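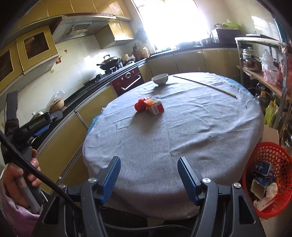

Tue 28 June
By Fredy Cusi

She had until the bus. The bus was at ten to, or it was the other one, the Horkstead one, which never came at all on a weekday as far as she could tell. Either way, not long.

Keys. Purse. The letter from Bullach, where was the letter.

Not on the round table. She'd put the grey cloth on last night over the blue one so it would look decent for her brother, and her brother had rung at nine to say he wasn't stopping, he was driving straight through. So the cloth was for no one. She lifted a corner of it anyway. Blue underneath. No letter.

The red and white box was there, and she moved it, and moved it back. Moved the little white bowl. Her mother used to say you look with your eyes, Maren, not your elbows, and her mother had lost a passport for eleven years in a bread tin.

Bread tin. No. Crumbs.

The wok still had its lid on. She had told herself she wouldn't look in the wok because if she looked she would start eating, and if she started eating she'd sit down, and that would be the end of Bullach and the flat and the 447 pounds they wanted before Thursday. She looked. Rice, and the end of the greens. She ate two forkfuls standing up with her coat half on, one sleeve hanging.

It was good. It was better than it had been at nine o'clock, when she'd eaten it on her own with the telly going.

Right. Letter.

Upper cupboards – the ones with the brown glass, where everything went that had no place. Candles. The Nakpan instructions in six langauges. A tin with 55 pence in it and a button. Her father's reading glasses, still folded the way he folded them, one arm over the other, and she shut that door again quite quickly.

The phone went. Her brother.

'Did you find it?'

'I'm finding it now.'

'What's it look like?'

'It looks like a letter, Tom.'

'White?'

'They're all white.'

She could hear his indicator going. He was on the ring road or somewhere past it, with the radio down low, and he didn't say anything for a bit. Then he said he could turn round. He could be with her in twenty minutes and drive her to Bullach himself, if she wanted, they'd be in before they shut for lunch.

'You said you weren't stopping.'

'I know what I said.'

She sat down then. Couldn't help it, the chair was just there. Light coming in hard through the window, all down the back counter, every smear showing. They had both grown up in this kitchen. He'd stuck that red sticker on the tiles when he was five and got a smack for it, and then it had been left up for thirty years, nobody would take it off. She supposed the next people would. She supposed they'd do it the first day, with a knife and hot water, not even thinking.

'Maren?'

'There's rice,' she said.

'What?'

'If you come back. There's rice left. Not much of it.'

The indicator had stopped. Then it started up agian, slower it seemed to her, and he was swearing at someone in a van.

She took her coat off. Her arm had been in it the wrong way in any case, and when she pulled the lining straight the letter was in there, down in the sleeve, bent in half, warm. She put it on the table by the box and went to light the gas.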